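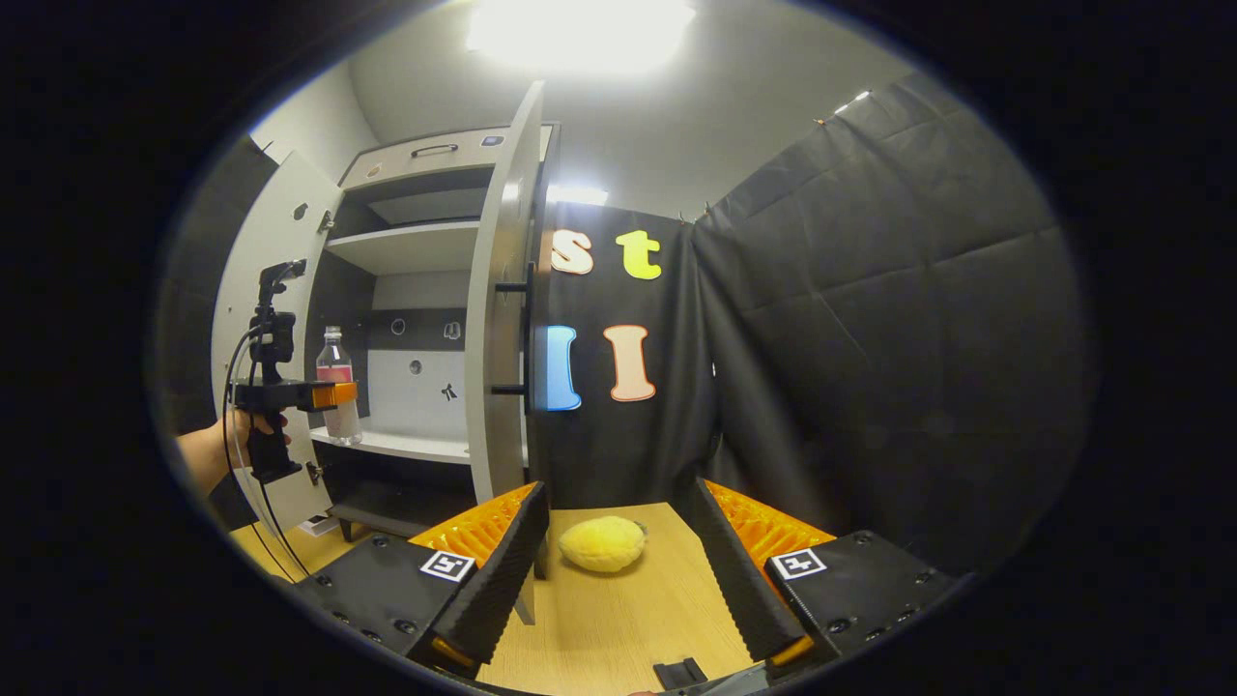
## 4. The Open Day as a Study Setting

The demonstration was held at the Valtstead laboratory on a Monday in November, as part of the annual open day of the Keskinen program. Visitors entered in groups of up to 18 and stayed for one session each. Staff first showed how the hand-held grippers are used to pick up and move household items, and visitors were then invited to try the tools themselves. The session plan followed the one used in our earlier work at Musow, with a shorter introduction.

Guests were free to leave at any point. Those who agreed to take part completed a one-page form before handling a gripper and a second form afterward — 340 pairs of forms were retained for analysis.
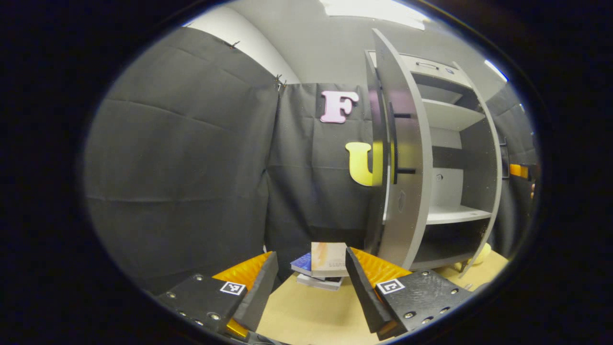 Orvokki Salminen

**Figure 3.** Books on the demonstration tabletop, between the open fingers of a hand-held gripper. A square marker is visible on each finger.

Staff were asked to answer questions as they arose and to avoid correcting a visitor's grip unless help was requested. This rule was harder to keep in the afternoon, when the groups were larger and included more children. Comments made during the sessions were written down by Hilkka Rautiainen and coded by two readers working separately. The coding scheme is given in Appendix B.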